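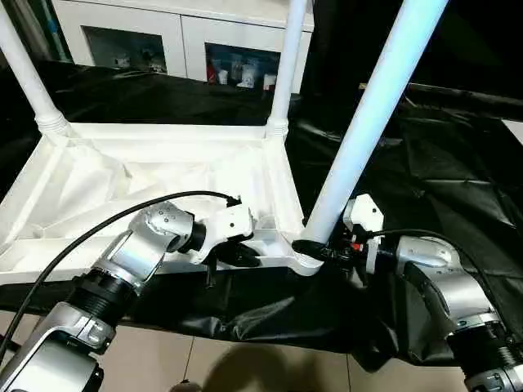
**Coastal Cruising, Handout 6: Anchoring**

Read before the Kourkoulas trip. Iason Kyriakidis will ask, and he has a memory for who didn't.

- Scope: 5 to 1 for lunch, more overnight. Count depth from the bow roller, and add the tide.
- Lower the anchor. Throwing it looks heroic and makes a pile of chain.
- Back down slowly, then take two bearings ashore. A parked car is a poor bearing -- ask Mikkel Overgaard.

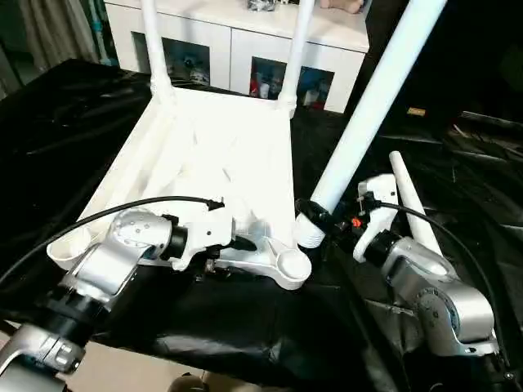
Swinging room comes next. Boats on rope wander more than boats on chain, and both wander toward whoever has the newest paint. At Olurano in February, expect gusts of up to 60 knots off the hill and very little sympathy.

For next class: plan an anchor watch for a crew of four, one of them seasick.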